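Cookies help us keep this site running. By continuing to read you accept their use. Accept | Settings

Station Inspection Checklist: Two-Arm Teleoperation Cell, Bottle Sorting Task
Evport internal, issued 2 Jun 2023
Applies to: all tabletop cells used for demonstration recording under the Himside project

Complete before the first demonstration of a shift and again after any change of operator. Mark each item OK, FAIL or N/A. A FAIL in sections 1 or 2 stops recording. A FAIL in sections 3 to 5 may be carried for one shift if a comment is entered.

1. FRAME AND MOUNTING

1.1 Frame joints tight, no visible gap at corner brackets. OK
1.2 Base plate bolts on both arms tight. OK
Comment: left base took a quarter turn on one bolt. Same bolt as the previous inspection. Mark with paint pen and recheck at shift end.
1.3 Tabletop does not shift when pushed by hand from the front. OK
1.4 Wrist camera brackets tight, lenses clean. OK
Comment: wipe with the dry cloth only. Solvent wipes left a film that showed up in 440 recorded episodes before it was noticed.

2. POWER AND STOP

2.1 Emergency stop cuts power to both follower arms. Test with arms in the rest position. OK
2.2 Leader arms go slack on stop and do not drive the followers on restart. FAIL, then OK
Comment: on the first restart the right follower moved to match its leader before the operator had confirmed. Settings file was an old copy. Reloaded and tested again several times without a repeat. If it comes back, tag the cell out and do not try a third settings file.
2.3 Extension cords undamaged, connectors fully seated. OK
2.4 Cables clear of the elbow through full travel. OK
Comment: run each arm through full travel at slow speed. A cable that is clear at rest can still catch when the forearm folds back.
2.5 Walkway behind the operator clear. OK

3. LEADER TO FOLLOWER TRACKING

3.1 Both followers match their leaders at the rest position. OK
3.2 Gripper closes fully when the leader handle is closed fully. OK on left, FAIL on right
Comment: right gripper stops short of full close. Acceptable for the bottles, not acceptable for anything thinner. Recalibrate before the next task change.
3.3 No audible buzz from shoulder motors when held at reach. OK
3.4 Delay between hand motion and arm motion not noticeable to the operator. OK
Comment: this is a judgment by the operator and is recorded as such. Costport asked for a measured value. The form has no field for it and none will be added before the next revision.

4. TASK OBJECTS AND TABLE LAYOUT

4.1 Objects match the task sheet. OK
4.2 Bottle caps closed. OK
4.3 Red container free of cracks and sharp edges. OK
4.4 Start positions varied between episodes. See comment.
Comment: operators drift toward the same layout after an hour or so. Of the 2000 episodes planned, the first 400 were reviewed and too many began with the bottles in nearly the same places. Operators are to use the position cards. Move the bottles first, then the container, then return both arms to rest and start the recording.
4.5 Plants and other background items either listed on the task sheet or removed. OK
Comment: background items may be moved between episodes, never during one.

5. OPERATOR

5.1 Operator has completed the practice set. OK
5.2 Sleeves and lanyards clear of the leader arms. OK
5.3 Hands outside the follower work area while arms are powered. OK
5.4 Operator knows how to discard an episode. OK
Comment: a dropped bottle that is picked up again is kept and tagged as a recovery. A bottle knocked off the table is discarded. Do not reach in to retrieve it until the stop has been pressed.
5.5 Break taken at the interval on the shift sheet. N/A at start of shift

Two-arm cell, Himside bottle task

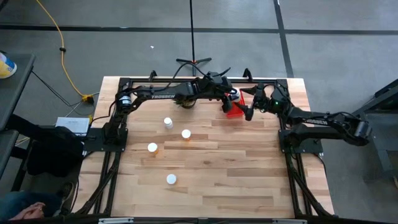
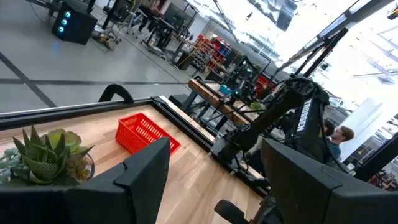

6. RELEASE

6.1 All section 1 and 2 items OK or corrected and retested. OK
6.2 Open items entered in the log. OK
Comment: two open items carried, 3.2 right gripper close and 4.4 start positions. The gripper item expires at the end of this shift. If it has not been recalibrated by then, the cell is not released for the next one.
6.3 Test episode recorded, played back and deleted. OK
Comment: check that all camera streams are present in playback and that they start together. A missing stream does not raise an error in the current recorder version.
6.4 Cell released for recording. YES

The bolt check under 1.2 moves to every shift for the rest of June. Copies of completed forms go to the Vandenberghe office with the episode log.

Related items
Leader Arm Calibration, Short Form
Episode Tags: Keep, Recovery, Discard
Position Cards for Tabletop Tasks
Tag-Out Procedure for Recording Cells
Wrist Camera Cleaning and Replacement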